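3.2 Task setup and data collection

The sorting task was developed over one semester by the undergraduate manipulation project at Mullis and carries the internal name Brenum. Each student team received the same arm, the same two-finger gripper and the same set of food-shaped objects and colored plates. Teams were free to choose their own policy architecture but not their own demonstrations, which were pooled across the class. Pooling began in July and the set was frozen on October 5, 2020. After removal of episodes with dropped camera messages, 2395 demonstrations remained.

An episode starts with the objects and plates placed on the table by a student following a printed layout card. There are 60 layouts. The instruction names one object and one plate, and the episode ends when the operator releases the object or when 60 s have passed. Objects already on a plate at the start are permitted and occur in several layouts; they act as distractors or, in the removal variant, as the target. We did not clean or re-cover the table between sessions, so surface marks vary over the data set.

Observations consist of one external view and one wrist view, resized to the same resolution and encoded separately. The external view resolves which object is meant and gives the coarse approach direction. It is of little use in the last few centimeters, where the gripper body hides whatever lies behind it. The wrist view covers this range but loses the global layout, and a plate seen at close distance may occupy most of it. Teams that trained on the wrist view alone reported frequent confusion between plates of similar size. Glare on glossy plates was a second source of error, and Ultov, the baseline supplied to all teams, applies random brightness patches during training for this reason.

Evaluation used 20 held-out trials per team, run in the order listed in the appendix. A trial was scored as successful only if the object came to rest fully inside the rim of the named plate. Grasp attempts were not limited within the time allowed. Figure 4 gives one sample from each view.
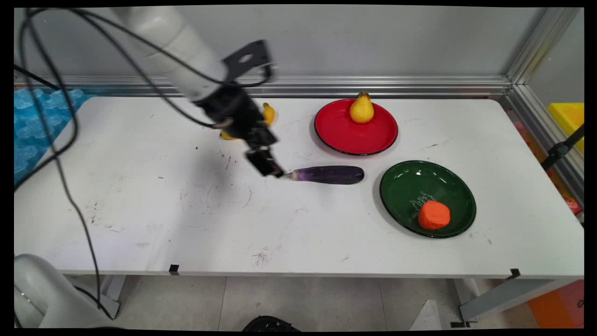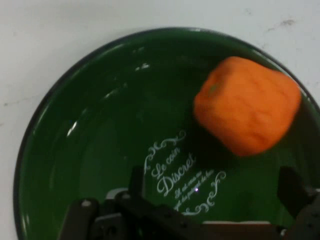 Figure 4. Sample observations from the sorting task: external view of the arm over the table (first) and wrist view of the green plate holding an orange object (second).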